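床に落ちた物を拾って片付ける作業、機械に任せられるようになりましたか

当サイトではサービス向上のためCookieを使用しています。閲覧を続けると、Cookieの使用に同意したものとみなされます。

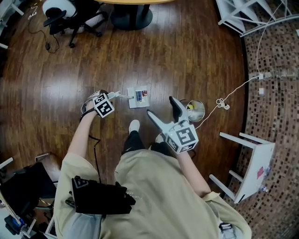 手持ちグリッパーと、床に置かれた小さなカップとカード

投稿者:Skisotura
2021年1月17日

小さい貸しスペースを管理しています。板張りの床とカーペットの部分がつながった部屋で、利用者が帰ったあとに床の物を拾い、倒れた椅子を起こし、延長コードをまとめてから掃除機をかけます。掃除機は12月にロボット式に替えました。床そのものはきれいになりますが、その前の片付けは結局人間がやっています。

知りたいのは、この「拾う」部分を機械に任せられる製品がもうあるのかどうかです。対象はカードや小さい袋、金属のコップ、ケーブルくらいで、重い物はありません。500グラムを超える物はまずないと思います。動作が遅いのはかまいません。夜のうちに終わっていれば十分です。

写真のように、指が2本のグリッパーを人が両手に持って作業しているのを見ると、指の形としてはこれで足りそうに思えます。同じ指を腕の先に付ければ済む話ではないのでしょうか。予算はまだ決めていません。買えるのか、待つべきなのかを教えてください。

投稿者:Grarken

待つほうです。

工場で部品の箱詰めの設備を見ています。うちのラインでは腕型の機械が毎日動いていますが、扱う部品は3種類だけで、向きも治具でほぼそろえてあります。それでも部品の供給元が変わって表面のつやが違っただけで、調整に半日かかりました。貸しスペースの床は毎回違う物が違う場所に落ちているので、条件はずっと厳しいです。

指の形についてはおっしゃるとおりで、2本指でもかなりの物はつかめます。ただ、人が手に持って使う場合、どこをどの角度からつかむか、どのくらいの力で閉じるかは全部その人が決めています。そこを機械にやらせるのが難しい部分です。物ごとに言うと次のようになります。

・金属のコップ:横に倒れていると転がります。光を反射するのでカメラで距離を測りにくいことがあります。縁をつまめれば持ち上がります。中に物が入っていると、傾けたときにこぼれます。
・薄いカード:床に密着していると指が下に入りません。人なら端まで滑らせるか爪で起こします。吸盤のほうが向いていますが、吸盤はコップの縁には使えません。
・ケーブル:いちばん厄介です。形が決まっておらず、引っ張ると先につながった物まで動きます。電源タップに差さったままなのか、外してよいのかの判断も必要です。
・倒れた椅子やスツール:軽くても大きいので、片腕で起こすには土台の重さが要ります。

研究の発表では片付けの映像を見かけますが、たいてい物の種類を限っています。夜中に無人で任せて、朝に全部終わっている状態を保証する製品は、私は知りません。

投稿者:Bitosgate

買えばいいと思いますよ。5年もすれば普通に家電店に並ぶでしょうし、先に入れたほうが宣伝になります。1935年ごろの雑誌にも家事をするロボットの絵が載っていたくらいなので、もう技術はあるはずです。値段は知りません。

投稿者:Arellano

上の回答ですが、絵があったことと製品があることは別なので、そこは分けて考えてください。

私も似たような部屋を管理していて、機械を増やさず部屋のほうを変えました。やったことを書いておきます。

まずコード類を床からなくしました。電源タップを壁の低い位置に固定し、余った長さは面ファスナーで束ねています。ロボット掃除機が止まる原因はほとんどこれでした。次に、出入口に浅い箱を置いて「床にある物はここへ」と貼り紙をしました。全員が守るわけではありませんが、拾う量はかなり減りました。スツールは重ねられる物にして、退室時に隅へ寄せてもらっています。

カーペットと板の境目は、機種によっては段差で引っかかります。質問者さんの部屋でも、境目をまたいで物やコードが残っていないかだけは毎回見たほうがいいです。

残りの片付けは一回10分もかかりません。私の場合は、それを機械に置き換える理由がなくなりました。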